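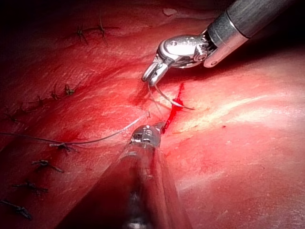
Vy Đặng told me before we had even sat down that stitching is mostly patience, and that she wished somebody had said so to her when she began. She said it while hunting for a clean mug, and we never quite left the subject for the rest of the afternoon.

Home | Interviews | Letters | Archive | About

I had come to Jendby in May to talk about sewing, the kind that closes a wound, and she was generous with her time. She has been teaching it for 26 years, and she still talks about a curved needle the way my grandmother talked about a good paring knife.

"You have to let the curve do the work," she said, turning her wrist over the tea tray to show me. "People want to push it straight through, like they're hemming a pair of pants! The needle is round, so your hand has to go round too."

Her beginners spend the first four weeks on practice pads and nothing else. I asked if they get bored, and she laughed for quite a while. "Oh, they do. Donnie Munro told me he was dreaming about knots. But then one morning the thread lies down nicely, and they call me over to look – they're so proud, and so am I."

What she cares about most is the spacing, and how hard you pull. Tissue is soft and it swells, she explained, and a stitch that looks lovely and snug now may be too tight by suppertime. "Bring the edges together so they touch. That's all. You're not tying up a roast."

We talked about thread too (she has strong feelings about thread, and I'm afraid I lost my place in my notes), and about keeping hold of the loose end so it doesn't wander into the next loop. She keeps her own first practice pad in a desk drawer. There are six stitches in it, every one crooked, and she got it out for me before I left.

We use cookies to remember your settings. Accept | Manage choices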